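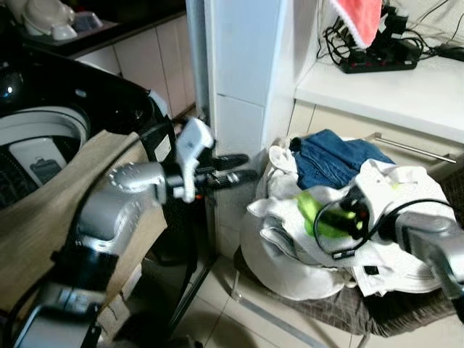
## Handout 4: Who got the afternoon back? Washing, water and the household clock

Read this before the seminar, please, and not during it. I can tell.

Last time we did bread. We ended on the question of why baking left the house so early and laundry came back into it so late. In most towns you could buy a loaf long before you could own a machine, and for a good stretch in between, a household with any spare money at all sent its sheets out. The commercial laundry was a large employer, mostly of women, and it has left us far fewer novels than the coal mine has.

### Wash day as a system

Textbooks like to treat wash day as a task. Treat it as a timetable. Before piped hot water, the work ran something like this:

- soaking the night before, with soda if you had it
- fetching the water, and the fuel to heat it
- boiling whites, then coloureds, then whatever the men had been wearing
- rinsing, usually more than once, often with blue in the last rinse
- wringing or mangling
- drying, which in this country is a form of gambling
- ironing, airing, folding, and mending what the mangle had done to the buttons

Dinner on wash day was cold meat. Half the diaries you'll read complain about it, and the complaints are nearly all by people who weren't doing the washing.

### The Cowan argument

Ruth Schwartz Cowan's *More Work for Mother* is the set reading. Her claim, put crudely, is that household machines took away drudgery but not hours. Standards went up. A shirt that had been worn for days got washed after one. Jobs that had been shared out or paid for (hauling, chopping, the laundress) fell to one person with a plug socket.

Two warnings about using her in essays:

1. She is writing about the United States. If you move her to Leeds without comment I will write "Leeds?" in the margin and take marks off.
2. "More work" isn't the same as "worse work". Anyone who has lifted a wet blanket out of a copper would like a word with you.

### Our own source: the Alcaraz notebooks

The Alcaraz household kept accounts for 13 years, and whoever kept them had strong feelings about soap. There are 474 entries that mention laundry in some way. Montserrat Miranda transcribed the lot for her dissertation and has kindly let us use her typescript, on the understanding that you stop calling it "the spreadsheet".

Things to look for:

- **Who is paid.** The washerwoman is named in the early books. Later she's "the woman", and then she's a line for electricity.
- **What counts as a cost.** Soap, starch and coal are written down. The daughters' time never is.
- **The gap.** Nothing on laundry for the whole of one June. Previous years have suggested illness, a quarrel, and aliens. I'd accept either of the first two with evidence.

### A note on measuring time

Time-use diaries look wonderfully solid. Somebody ticks a box, you get a number, the number goes into a graph. But consider what happens while a machine is running. You're in the kitchen, peeling something, listening for the spin, stopping a child from eating the pegs. Is that laundry? Most surveys ask for a main activity and then maybe a second one, and the washing tends to vanish into the second column, where few people look.

Waiting is the hard bit. A boiling copper had to be watched. A machine mostly doesn't, though you can't go very far either, and "can't go very far" has never had a box of its own.

### For the seminar

Bring short notes on two of these. Bullet points will do.

- Was the launderette a step back towards the shared wash-house, or a shop that happened to be damp?
- Why did tumble dryers spread so much more slowly than washers in Britain? "Because of the weather" is not a full answer, and arguably points the wrong way.
- Pick one entry from the notebooks and say what you'd need to know to cost it properly.
- Ask an older relative what they did with an afternoon once they had a machine. Write down what they say, including "what afternoon?"

### Reading

Cowan, chapters 4 and 7. Miranda typescript, up to page 63; the rest is mostly poultry. The Davidson (*A Woman's Work is Never Done*) is on short loan, and there is one copy, so be decent about it.

Essay titles go up next week. Next time: ironing, and whether anyone ever enjoyed it.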